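Household chore robots

Household chore robots are machines meant to take over everyday work in the home, such as folding laundry, loading dishes, clearing tables and putting small things away in drawers. The same machines are often tried on light shop-floor jobs, and the two fields have grown up side by side. Single-purpose machines, the robot vacuum above all, have been common for years, but a general helper that can walk into an ordinary room and tidy it remains – as of September 20, 2024 – a thing of trials and demonstrations.

Much of the difficulty lies in grasping. A person gathers up a few small foil packets in both hands, squeezes them together and carries them off without a second thought. To a machine, each packet is a shiny, wrinkled shape that throws back the light in odd places, hides part of its neighbor and gives way when it is pressed. Desks bring troubles of their own, with loops of cable lying across them and drawers that may be open one moment and shut the next.

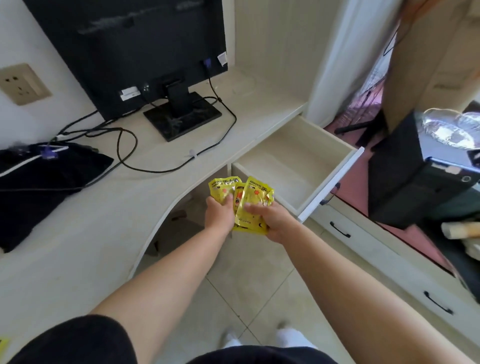
Plornis, a longtime reader of the Clornach newsletter, wrote in its letters column that the whole question was being asked the wrong way around, and that a machine able to clear one desk drawer in any house on the street would be worth more than one that could dance. The letter drew a good many answers, most of them friendly, and the drawer has been a favorite yardstick among hobbyists ever since.

The best-known attempt at such a yardstick is the Zudedden trial, first held in November and repeated every year. Each machine is given 4 chores and 250 minutes to finish them in a furnished apartment it has not met before. Sorting soft or shiny packets has been the weakest chore by a wide margin, while wiping a flat table has gone rather well. The Tawhiri project, which takes part regularly, has published notes on 3269 attempts at picking up small packaged goods, and its authors are cheerfully frank about how many ended up on the floor.

Shop floors are somewhat kinder to machines, as the bins stay put and the lighting seldom changes. Even so, mixed packets in a shared bin are still largely sorted by hand.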